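# Kiltov robotics class moves to coffee table tasks

Students in the robotics class at Kiltov College have started the second half of their term project, in which a two-armed robot has to clear and reset a living room coffee table. The class has 16 students, split into four groups. Each group writes its own motion program and runs it on the same machine.

The work area is laid out as a lounge, with a light grey carpet, a glass coffee table and a potted plant. Yellow-and-black hazard tape is laid across the floor. Groups book the area in 40-minute blocks and must leave the table set for the next group.

The first graded task uses a white tray placed near the edge of the glass. The left hand approaches with its fingers open, and the right is kept back near the body. Bottles, a tall yellow container and a plate with a decorative pineapple share the tabletop, so the arm path has to be planned around them.
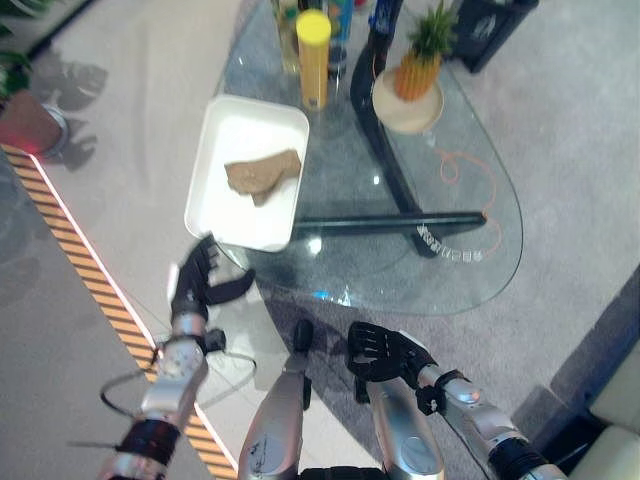 ## Grading and hardware

Each program is scored over 13 runs. A run ends if a hand touches the glass or if the time limit of 300 seconds is passed. Groups submit their joint logs along with the program, and marks are taken off for any run restarted by hand.

Finger spacing is the setting the groups have changed most. A wide gap clears the rim of the tray but leaves less margin beside the bottles. The wrist camera looks down between the fingers at close range, and one finger can fill much of the right side of its view. Two groups now crop that area before processing. The others use the head camera until the hand is close to the tray.

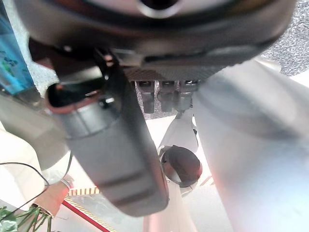

**Sugeng Kusuma**
*Student reporter, Kiltov College*

Instructor Masaru Hosoda has asked all groups to hand in their final programs in March. The Promley group will run first, followed by Jistmont and Hayashi. The fourth group has not yet registered a team name and will run last.

Programs that pass the tray task go on to a second one, in which a bottle has to be moved from one side of the table to the other. Booking sheets for the extra practice blocks are on the lab door.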